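Home Recipes Basics Kitchen Notes About Contact
Search this site... Go

Jammy eggs for ramen, toast, whatever

Quick one tonight, typing this between loads of laundry. Hiba Daher asked for my egg method again and I've sent it to her in texts so many times that it's going up here and staying here.

Jammy means white set, yolk thick and sticky in the middle. Not runny. Not chalky. The window is small but it's easy to hit once you stop guessing.

What you need

Large eggs, straight from the fridge
A medium pot, lid optional
Slotted spoon
Big bowl of ice water
A timer. A real one, or your phone. Don't eyeball the clock on the stove

Older eggs peel better. A week or so in the fridge is plenty. If all you've got is super fresh eggs from somebody's back yard, fry them and save yourself the grief.

Step 1. Boil the water first

Fill the pot so the water will cover the eggs by an inch. Bring it to a full boil, lid on if you're impatient. Eggs do NOT go in yet. Cold start is fine for hard boiled but the timing goes all over the place depending on your stove, and I've had three stoves in five years.

Step 2. Lower them in

Turn the heat down a bit so it's bubbling but not thrashing. Eggs in one at a time with the slotted spoon, gently, all the way to the bottom. Drop them and they crack. A hairline crack is ok, you'll get a little white ribbon floating around, still good to eat.

Start the timer when the last one goes in.

Step 3. 7 minutes

That's my number for large eggs, cold, at close to sea level. 6 and a half if you want it looser. 8 for potato salad or if you're packing them for lunch. Medium eggs, knock off 30 seconds. Extra large, add 30.

If you live up high, add more. Shadi Najjar is up in the mountains and needs almost a minute extra, so do a test egg the first time and write down what worked.

Swirl the water for the first 60 seconds if you want the yolks centered. Only matters if you're cutting them in half for company.
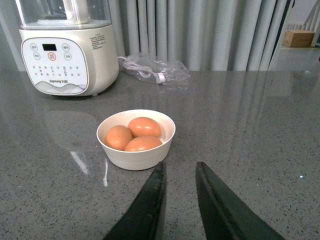 Have the ice bath ready before the timer goes off, not after. Eggs keep cooking in the shell and a minute of digging around for ice trays is the diference between jammy and just plain boiled. Half ice, half water. More ice than you think.

Step 4. Ice bath

Straight from the pot to the bowl. Leave them at least 5 minutes, 10 is better. They should feel cold all the way when you hold one.

Step 5. Peel

Tap the fat end first, there's an air pocket there. Then roll it lightly on the counter till it's crackled all over. Peel under a thin stream of water or right in the bowl. Get under the membrane -- that thin skin -- and the shell comes off in big pieces. If you don't get under it you'll be picking crumbs off for ages.

Still sticking? Back in the ice water for a few minutes, try again.

Soy marinade (optional but do it)

1/2 cup soy sauce
1/2 cup water
2 tablespoons mirin
1 tablespoon sugar
1 smashed garlic clove, slice of ginger if there's one lying around

Warm it just enough to melt the sugar, then cool completely. Hot marinade keeps cooking the eggs. Peeled eggs go in a zip bag or a narrow jar, marinade over the top, into the fridge. Four hours minimum, overnight is best. Past 13 hours or so mine get too salty and the outside goes a little rubbery, so pull them out and keep them in a dry container.

Marinated eggs, eat within 3 days. Plain ones in the shell keep a week in the fridge.

Problems

Yolk too runny -- eggs were extra large or the boil died when you added them. Fewer eggs, bigger pot.

Yolk has a green ring -- overcooked, or no ice bath. Fine to eat, make egg salad.

White is torn up -- eggs too fresh, or not cold enough before peeling.

Marinade only colored one side -- they float. Fold a paper towel and lay it on top so it soaks and holds them under. Nadine Haddad's trick, works great.

Reheating: don't microwave a whole egg, ever. It can burst. Sit it in hot tap water for a couple minutes or just let the soup warm it up.

Will add the miso verison when I get to it, probably September. Dryer's buzzing.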